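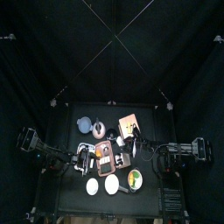
Play kitchen set on the dark table, inside the black drape. Lid and kettle in the far row, pink board at the right end.

2020-12-22

Sorting trial for the Clivdale loan box. The toy kitchen pieces came back from Park unsorted again, so I spent the session settling a table layout and a packing order that the next person can repeat.

Layout. Tall pieces go in the far row, where they do not hide anything. The kettle stands next to the light-blue lid. The lid has a small handle tab and lies flat without rocking. The pink board with the yellow figure stays at the right end of the row, white cup just below it. The white container with the small colored items belongs on the left of the middle row and should be treated as one piece. Do not tip it out to check the contents; the small items roll under the drape and take longer to find than everything else takes to pack.

Surface. The dark top is good for the white and pale pieces and poor for the small black round one, which I missed on the first pass. Rocío Acuña suggests a sheet of light felt under the far row. Worth trying, but the felt we have creases at the folds and the cup will not stand straight on a crease. Iron it first.

Packing order, second attempt:
Board flat on the bottom.
Lid on the board, tab up.
Kettle upright in the corner, handle clear of the box lid.
Container beside the kettle, level.
Cup and small black piece last, in the cloth bag.

First attempt had the kettle at the bottom and the box would not close. Time for the second order was 6 minutes, against 18 for the first — most of the difference was repacking.

Box is the Ivard, 26 cm deep inside. The shallower Flakance box is no use for this set, and I have moved it back to the shelf with the cutlery.

Still to do: new label for the Ivard box, felt, and a contents card to go inside the lid. Old card is from March and lists a saucepan that went to Park and has not been returned. Ask Rocío.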